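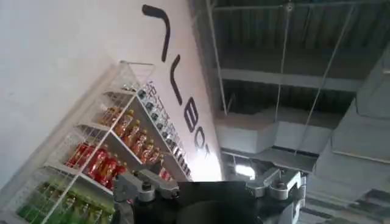
Songül Tatlı thinks a rule nobody can check on the spot is only a wish, and she would throw out half of what gets written for robots that work near people.

I would keep more than she would, but she is right about checking. The house rules at Firnis ran to 10 pages when I first read them. Page 2 told staff to keep a safe distance. It gave no figure and no mark on the floor, so each person chose their own.

Shelves of bottles and household appliances ask for different things. With bottles, the grip limit matters most, and it should be written on a card beside the stop button. With a drum, the arm goes in through a round opening and has to come out the same way. The rule I want there is short: no one touches the appliance or its controls until the arm is fully clear. 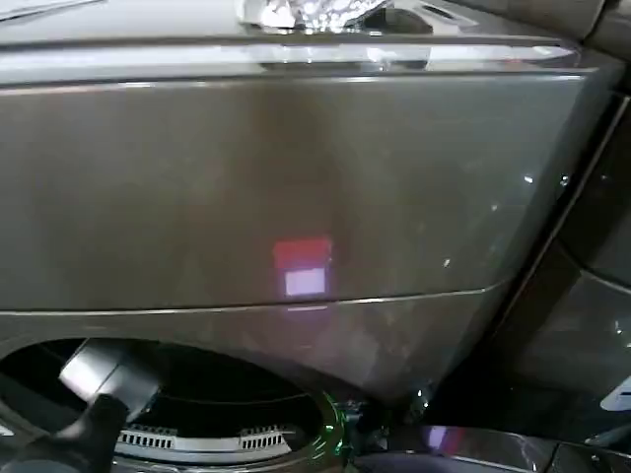 Gripper at the open drum, with the green rim lit.

Rollby now allows 5 rules per task, each one something a new starter can test before the shift. I would like to see that limit copied. Longer documents can stay in the office for the engineers. Anyone standing next to the arm should be able to read theirs in a minute, and it should be read again on Tuesday if the task changed on Monday night.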